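From: Fahad Sandhu
To: bamthorpe-sitters
Date: November 2, 2020
Subject: Re: [bamthorpe-sitters] Evening sits, and the long weekend in March

Hammad Rana wrote:
> Hi all, two questions. Are the evening sits staying online through the
> winter, or is the Arkis room opening again? And is the silent weekend
> in March still on? My sister would like to come, but she has never sat
> longer than 5 minutes and she's scared of the full 90. Also, could
> someone please post the words to the closing chant? I have been humming
> it wrong for a year.

Hammad, I'm so glad you wrote, and yes please, bring your sister!

The evening sits stay online for now. Same link, same time, come in pajamas if you like (I have). The Arkis room is lovely but the windows only open a crack, and we'd all be thinking about air instead of breathing it. We'll look at it again after New Year.

The March weekend is on, in whatever shape we can manage. If we can travel, it's the Trivlow house, which sleeps 25, though we'd take fewer this time. If we can't, we'll do it from home with a shared timetable and the bell over the phone line, the way we did the spring one, and wasn't that a surprise? I cried at the final bell, alone in my kitchen, and then made the best toast of my life.

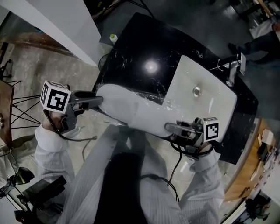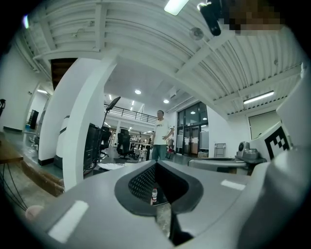 Now, the 90. Please tell your sister it's three sits with slow walking in between, and she can get up whenever she wants. When I started I couldn't do five minutes either, and what got me through was having one plain thing to rest my eyes on. Candles are nice but they flicker and I start telling myself stories about them. Something as dull as that little bottle with the red cap, standing on the floor, would do just fine. Put it a few feet ahead, let your gaze drop to it, soft eyes, count ten breaths, start over. If you lose count at four, wonderful, start over at one! I still lose count at four.

The chant goes:

May the breath be easy
May the house be quiet
May we meet again

We sing it three times, and the last line drops on "again" where most of us (me too, for ages) want to go up. I'll stay on after the next sit and sing it slowly with anyone who wants to.

One more bit of happy news. The bell fund has passed $3,000, so we can order the big bowl from Bugti that we all fell for. I got to strike one like it last winter and the sound just kept going and going, I swear I felt it in my teeth. It should be with us well before March.

If you want a place for the weekend, reply to me off list and say whether you'd still come if it's from home. Meals at Trivlow are vegetarian, and let me know about allergies.

Sit well, all of you,
Fahad

--
bamthorpe-sitters mailing list
To leave the list, send a message with "unsubscribe" in the subject line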